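We use cookies to remember your settings and to see which stories get read. Accept all | Manage

Reading time: 3 minutes

THE LAST FIXTURE

The letter from the league came in March, on a Tuesday's worth of headed paper folded into quarters, and Siwan Probert read it standing up in the kitchen of the Trurnside clubhouse. The match against Prellness would not be played. The ground had failed its inspection. The far touchline had sunk again, and until it was put right Trurnside could play away or not at all.

She read it a second time and put it under the kettle.

Berwyn Kneath came in with the corner flags under his arm. He had marked out the pitch that morning.

"It's off," she said.

"Who says?"

"The league."

He leaned the flags against the fridge and sat down. He had played 464 games for Trurnside, and the figure was painted on a board in the corridor under the heading Rowlands Shield Winners, as there had been no other board to put it on. He was forty-one. Everyone knew Prellness was to be his last, and he had told his mother to come.

"They could have said before I did the lines," he said.

"How much would it take to fix?"

"The drain? Caradog had a price once. He'll have it written down."

Caradog Phillips did have it written down, on the back of a team sheet in his glove box. It was 810 pounds, and it was four years old. Siwan rang the man and he laughed, but kindly, and said he would do it for the same if they dug the trench themselves.

The club had 768 pounds in the bank. 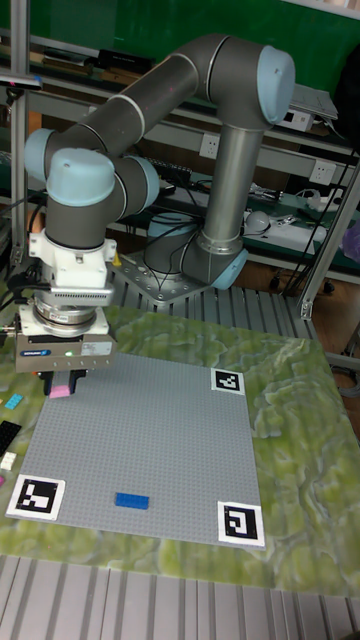
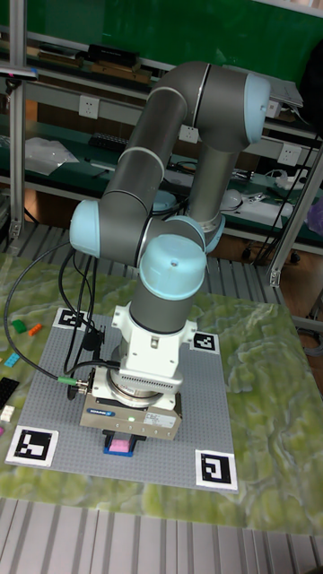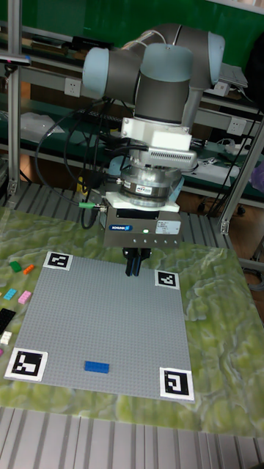 THE TRENCH

They started at 6 in the morning with whatever spades they had. Chia-jung Hsiao, who kept goal for the women's side, had brought her own from the allotment and would not lend it. Gwenllian Jarman brought bacon rolls and then dug faster than any of the men.

It rained until ten. The top came off easily and after that it was clay. Berwyn worked at the end by the hawthorn, where it was worst, and didn't say much. Once he hit a pipe and they all stopped and looked at it, but it was an old one and dry.

"What's it for?" Chia-jung asked.

"No idea. Leave it where it is."

At dinner time a car pulled up in the lane and two men in Prellness coats got out. One was their manager. Siwan wiped her hands and went over to the rail.

"We heard," he said. "We'd rather play you than have the points given us."

"You'd have to wait."

"We can wait a bit." He looked along the trench. "Is that Kneath down there?"

"That's him."

"He broke my nose at Faninach."

"He told me it was his elbow and you ran into it."

The manager thought about this. Then he went back to the car and changed his shoes, and the other man did the same, and Gwenllian found them a spade to share.

They had the trench down to depth by the time the light went. Caradog walked the length of it with a stick, pushing it into the bottom every few yards, and said it would do. Siwan still had forty-two pounds to find. She stood in the kitchen and went through the tea money, the raffle tin and the pockets of her own coat, and came out three pounds short.

Berwyn put a five pound note on the worktop.

"I want the change," he said.

She gave him two coins from the tin. He put them in his sock, where he always kept his money on match days, and went out to bring the flags in.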